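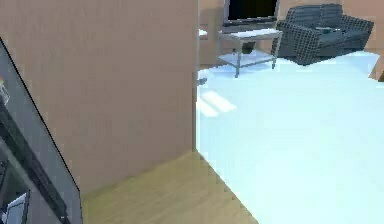 # Enesetti Asks Drivers to Stop Circling the Block, Offers Them a Map

Drivers who have spent an evening orbiting the same four streets in search of a parking space may soon have something else to do with their time. Enesetti, the parking information company, will begin a public trial of its curb map in September, covering 50 blocks of the Clemetti district.

The map shows which curbs allow parking, for how long, and at what hours. Anyone who has stood under a pole with five signs on it, trying to work out whether a loading zone stops being one after supper, will understand why this took a while.

"We read every sign in the district," said Mulugeta Lemma, who leads the trial. "Several of them disagreed with each other. One of them disagreed with itself. We sent the city a list, and the city was very polite about it."

The list ran to roughly 200 entries, from faded lettering to a street-sweeping notice for a street that no longer has a curb on that side. Corrections are under way, and the map will be updated as the new signs go up. Where the rules remain in dispute, the block appears in gray with the words "check the sign" — advice the company admits is no great advance on current practice.

## How the trial works

The map will be free to use in a phone's web browser, with no account and no app to download. Drivers pick a block, enter how long they plan to stay, and get a plain answer: yes, no, or yes until a certain time. The map won't reserve a space, and it doesn't know whether one is open. Enesetti would like to be clear on this point, having already received a complaint from a tester who arrived at a legal curb and found a truck on it.

Residents with permits can switch to a separate view that shows permit hours. Delivery drivers get one too, with loading zones marked and time limits shown in large type.

Wanigasekara, the design studio that drew the map, tested it with drivers in parked cars. It is meant to be read before setting out, and the opening page says so. Zodell, which runs two garages in the district, has agreed to list its hourly rates alongside the street rules, including the evening rate that its own customers have been known to discover on the way out.

## What happens next

The trial will last four months. Enesetti will then publish a report on which blocks people looked up most and which rules caused the most confusion. The company has its own guess about the winner, a short stretch behind the Clemetti post office where parking is allowed for 2 hours, except when it isn't.

Drivers who spot a sign that doesn't match the map can report it from any block's page. Photos are welcome, provided the car is parked when they're taken.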